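Mullo Garment Handling Package
By Ustier

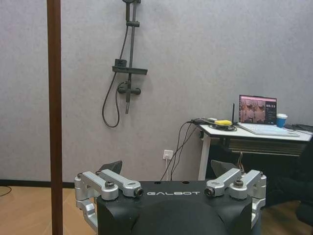
Ye-ji Jeon asks whether Mullo will finally get the shirts off her chair and onto the rack. It depends on the chair, Ye-ji. Mullo takes hangers. A heap of shirts is a separate department, and we don't sell that department yet.

What it is
Mullo is a software and setup package for two-arm robots with two-finger grippers. It teaches the arms to accept a hanger, carry it to a rail and let go of it at the right moment. The last part took us the longest. You bring the robot and the clothes. We bring the rest, including opinions on your hangers.

What's in the package
Hanger routines, left and right arm
Sudonano control software, one seat
Two days of setup on your premises
A 20-page manual, most of it read by its author
Phone support until 5 p.m., except Wednesday

Price
$2,651 for the package. Extra seats are $300 each. Freight is extra and we wish it weren't.
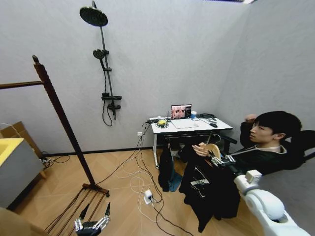 Setup goes fastest in the room where the robot will work, however small that room is. We need a rack, a desk for a laptop and somewhere for our engineer to sit. We also need you to accept that the floor will belong to the cables for two days. Start with a wooden hanger and something dark hung on it, the way the gripper has it beside the seated man, and leave the sequins for later in the week. Wire hangers from the dry cleaner are supported in the sense that we will try.

Known limits
Long coats are slow. Silk slides off, as it does for everyone. Mullo will not judge what you own, match it or iron it. Trousers folded over the bar are in testing, and we hope to have them in the August update. Clip hangers are not on the list, so please stop writing to us about clip hangers.

From a customer
Styliani Andreadis, Simanjuntak: "We gave it 782 hangers from the costume store. It was more patient than I was. I would still like it to be quicker with capes."

Ordering
Send us your robot model, your rail height and a photo of your worst hanger. Quotes go out within the week.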